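4.2 Sorting, pairing and the trouble with self-reported laundry time

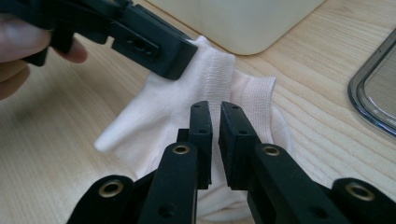
Figure 4. A white sock with a ribbed cuff on a light-colored wooden table, with a second sock in a pale pinkish cream behind it and to the right.

Much of the literature on unpaid housework treats laundry as a single task with a start and an end. The diary studies reviewed in Section 2 ask people to write down when they "did the laundry," and the totals are then compared across households as though everyone had answered the same question. We doubt that they had. Loading a machine takes a few minutes and is easy to remember. Folding is longer but usually happens in one sitting. Pairing socks is scattered over the week, done while the kettle boils or while talking to a child, and it seems to drop out of the record almost entirely.

The Doletwood survey is often cited against this view. It drew 2,000 households and received 1,707 usable diaries, a response that few studies of domestic work can match, and its authors concluded that small sorting tasks add little to the weekly total. The sample is good. The conclusion rests on a diary form with one line for all clothing care, and a form of that kind can't show that small tasks are small. It can only show that people didn't write them down. Honorato, who worked on the coding of the original diaries, has since made a similar point about ironing, and we see no reason why socks should be treated more generously.

There is also the matter of what counts as a pair. Lau's model assumes that matching is a yes-or-no decision made at a steady speed, so that time rises in a straight line with the size of the basket. This may be true of dark work socks bought in one packet. It's much less convincing for pale socks, where an off-white and a cream can pass for each other under a kitchen lamp and look plainly different by a window. Several of the people we interviewed described putting such a pair together, taking it apart again, and leaving both socks on the radiator to be dealt with later. One woman called this "the waiting pile" and said she had stopped looking at it. None of that waiting and rechecking appears in the Lau figures – the model ends when the basket is empty.

The commercial work is weaker still. Starka's report on family routines claims that households using its divided baskets "cut sorting time in half," but the report doesn't say who kept the time or what was measured before the baskets arrived. We wrote to the firm twice and received a brochure. The Storkik trial was better organized, with 100 families and a control group, yet it lasted only 2 weeks, and anyone who has changed a household habit knows how tidy the first weeks can be. The trial also began in November, when there is more heavy clothing in the wash and the mix of items is unusual. Its authors mention the season in a footnote and make no adjustment for it.

We don't want to swing too far the other way. It would be easy to take our interviews and announce a large hidden burden, and some recent writing on the so-called mental load has done something close to this with thinner evidence than ours. People who agree to talk about laundry for an hour may well care about it more than their neighbors do. They may also remember the irritating part of the job and forget that it was over quickly. Our own estimate of missing time, given in Table 6, is wide for that reason, and the lower end of it is close to zero.

What we would defend is narrower. A diary with one line for clothing care shouldn't be used to rank households by how fairly they share the work, as the person who loads the machine and the person who matches the socks are often different people – and only the first of them is likely to be written down. Section 4.3 takes up the same problem for the putting away of clothes, where the records are, if anything, worse.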